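Hand-Held Tools > Fingers, Pads and Wear Parts
Reading time: 2 minutes

Prirnik replacement finger pads, pair

Prirnik pads fit the Hondeck hand-held gripper and the bench version of the same tool. They are sold in matched pairs and should be changed in pairs. A new pad opposite an old one closes unevenly, and readings taken before and after the change can't be compared.

Inspect both pads at the start of each shift and again after any drop. Look along the top edges first, then the inner faces. Under the Tedcombe bench rules a pad is withdrawn if the edge is chipped or rough, if the inner face is scored, or if it moves when pressed by hand. Don't file a damaged edge flat and carry on.
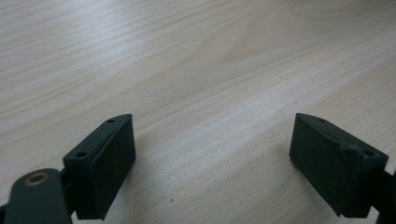

Clear and wipe the work surface before you open the fingers over it. Grit picked up between the pads marks the inner faces and can spoil the next part. Check the pivots for play at the same time, and record the result on the tool's card even when there is no fault.

Recommended change interval is 1,000 closing cycles, or sooner if an inspection fails. Fit with the screws supplied, tighten evenly, then open and close the tool 10 times with nothing between the fingers before returning it to use.

Order code: 578
Supplied as: one pair, with screws
Guidance last revised March 2021 by Marisol Ridgeway

Related items
Weerasinghe pivot bushing set
Hondeck tool inspection cards, pack of 82
Prirnik pad screws, spare
Tedcombe bench rules, wall copy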